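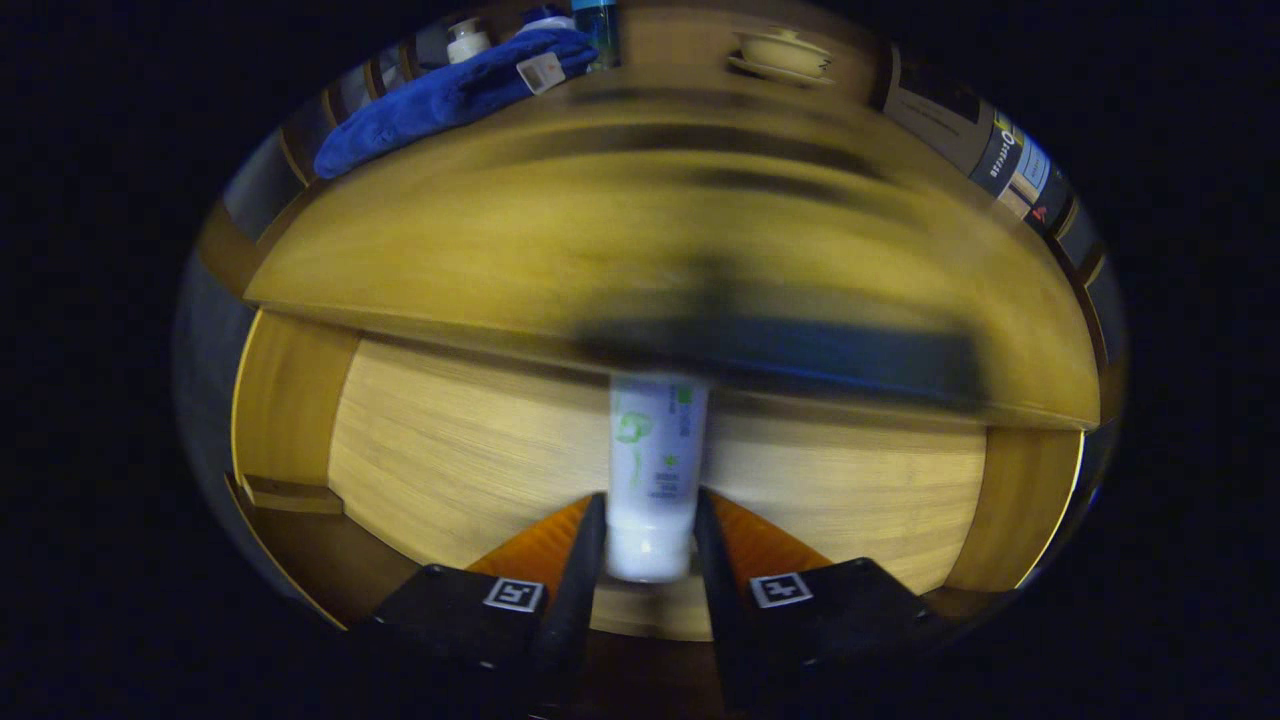 GETTING YOUR CLOTHES AND PAPERS READY FOR A JOB INTERVIEW

Print this page | E-mail this page

Most advice on dressing for an interview is written by people who want to sell you a suit. I have read a lot of it and tried a fair amount at home. These are the bits I would keep, and a few I would not bother with.

1. Try everything on two days before. Sit down in it, reach for something on a high shelf, and do up every button. A jacket that fits standing up may not fit in a low chair in somebody's reception.

2. Be careful with "non-iron" shirts. My Susatex one says non-iron on the collar label and comes off the line looking like a road map. Iron it slightly damp, collar first, then cuffs, then sleeves, body last. Hang it up and leave it alone until morning.

3. Hanging a suit in a steamy bathroom is supposed to take the creases out. It took out the faint ones and left the one across the back of the knee. Use a warm iron through a clean tea towel, and press down and lift. Dragging the iron about makes the cloth shiny.

4. Shoes. Brush off the dirt, put on a thin coat of polish, wait five minutes, buff with an old sock. I don't believe the banana skin trick and I wouldn't risk it on shoes you like. Wipe the heels too.

5. Marks on a tie. Dab, don't rub. If it is still there after one go with cold water and a drop of washing-up liquid, wear a different tie. Fizzy water did no better than tap water when I tried it.

6. Pet hair comes off with sticky tape wound round your hand. The special rollers do the same job at a higher price.

7. Papers. A plain card folder is enough. Put in the letter, a spare CV, your certificates and whatever proof of identity they asked for, in that order. The "interview portfolio" I saw in Hedcombe had 153 reviews, all of them glowing, and I can't see what it does that card doesn't.

8. Write the address and a phone number on paper as well as on your phone. I once walked the length of Wustport looking for 863 on a road where half the doors had no number.

9. Scent. Skip it. There are any number of articles on which smell makes you seem trustworthy and I have yet to see one that says how they found out.

10. Eat breakfast before you put the shirt on.

Print this page | E-mail this page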